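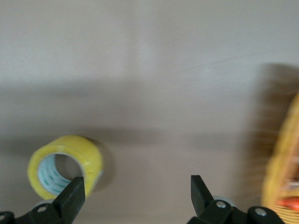
Folding and stapling a whole run of booklets at home is mostly a matter of getting the table ready before you touch any paper. I lay out programs and little exhibition guides for a neighborhood arts group, and I used to just dive in with the pages all over the place (and then wonder why every fold came out a hair off!). Now I clear everything away and wipe the top down, and I tape down a strip of scrap wood to push the sheets against. Plain packing tape is fine for it, and I like a yellow roll like the one lying on its side there, so bright that I can find it again under a pile of proofs. Fold over the last half inch when you put it down or you'll be picking at it with a fingernail all evening.

Paper first. Let it sit in the room overnight, still wrapped. I once carried two boxes of cover stock in from a freezing car and printed straight away, and the whole lot curled up like potato chips.

Find the grain before you fold. Bend a sheet gently one way, then the other, and the direction that gives more easily is the one you want your fold to follow. If you're stuck with cover stock that goes the wrong way, score it first. A dried-out ballpoint and a metal ruler will do a very decent job.

Fold inside pages in small bunches, four sheets or so, and nest them afterward. I use a Kurnwood bone folder that I've had for years, but the back of a spoon works too. Put a bit of scrap paper between the spoon and the page so you don't leave a shiny streak across somebody's photograph.

For stapling you need a long-reach stapler, no way around it. Mine's a Zastik, secondhand, and it jams if I rush. Open the booklet flat, cover side up, and staple over a piece of thick cardboard if your stapler has a swivel head.

Trimming comes last. New blade, light pressure, several passes. Stand up to do it, and keep your holding hand well behind the ruler! The inner pages always creep out a little past the cover, so leave a wider margin on the outside edge when you do your layout.

Last September I did 100 copies of a walking tour guide, 9 of which went straight in the recycling thanks to an upside-down map. So make one complete dummy first, number the pages in pencil, and keep it propped up next to you the whole time you're folding.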